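Bedmaking and Soft Furnishings, handout 3: ribbed and striped bedspreads

Hello again all. I've typed these notes up from the March session because half of you were writing on your knees, and the other half had gone off to look at the curtain samples (I saw you!). They follow the order I talked in, more or less, with a couple of bits I forgot to say on the day.

We started with why I'm so fond of a ribbed stripe on a guest bed. A plain white cover shows every crease and every crumb, and a big floral takes over the whole room. A narrow stripe in cream, grey or brown sits somewhere quiet between the two, and it goes with nearly any wall colour you'll meet in a rented cottage. The catch is that a stripe is a ruler. If your spread is a couple of inches out at the foot, a plain one will forgive you and a striped one will tell everybody who walks in.

So, laying it. Find the centre stripe first. Fold the spread in half lengthways on a clean floor or a big table, pinch the fold at the top hem and mark it with a safety pin. Do the same at the bottom. Then it's pin to the middle of the headboard, pin to the middle of the footboard, and only after that do you worry about the sides. Zaid Yammine asked what to do if the bed itself isn't square to the wall, and the answer is to follow the bed. Always the bed! You can shift a bed later on.

Stitched seams are where people come unstuck. When a spread has been quilted or seamed across the rib, the fabric puckers along the stitching and the stripes break up into little patches. I rather like this. It gives you something soft to look at, and it hides a multitude of sins after a bad wash. But please don't try to iron it flat, as I did with my first Ellutcombe spread, a heavy thing 238 cm wide that I'd saved up for. The ribs went shiny and never came back. Shake it, smooth it with the flat of your hand from the middle outwards, and leave the puckers be. 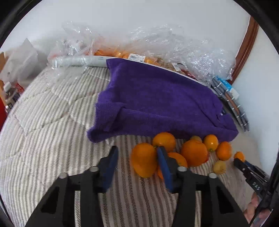 Colour next. We had a good long natter about what you can put with a cream and taupe stripe, and I'll repeat my advice here: look in the fruit bowl before you look in the paint chart. Orange is marvellous against those colours, and fruit gives you so many oranges to choose from, the bright ones, the deep ones that are nearly red, the dull yellowy ones, the pale tan. Put a few straight down on the cover, all different sizes, and squint. You'll soon see which of them sings and which one goes muddy. Then take the winner along to the fabric shop in your pocket (the small ones, obviously) and match a cushion or a throw to it.

Do it in daylight, mind. I did mine once at nine in the evening under a yellow bulb and came home with two cushions the colour of tinned soup.

A towel at hand is useful too while you're choosing. Most spare rooms have a towel left out on the bed for visitors, so you may as well see how it looks next to the spread and the accent colour together. The hem matters more than you'd think. A thick hem laid along the rib looks tidy, a thick hem laid across it looks as though it's been dropped.

Some notes on buying, as several of you asked. The Jaleo range is light and washes well, though it slips about on a slick mattress cover. Alutus is heavier and keeps its line beautifully. Şimşekoğlu do the narrowest rib I've come across, and theirs is the one I passed round in the second half. I counted 21 ribs across the width of my hand, for those who wanted to compare with what they've got at home. If you're buying for a super king, check the packet before you part with any money. I've known "extra large" to mean all sorts.

Before next time, please lay your own spread with the two-pin method and have a go with the fruit. Bring a scrap of whatever you matched, plus the pins. If you're making a throw, the pattern sheet is number 445 in the blue folder by the door, and I'd like it back in the folder afterwards, please, as it's my only copy.

Soft Furnishings evening course notes | Please ask before copying | Contact the course office | Back to top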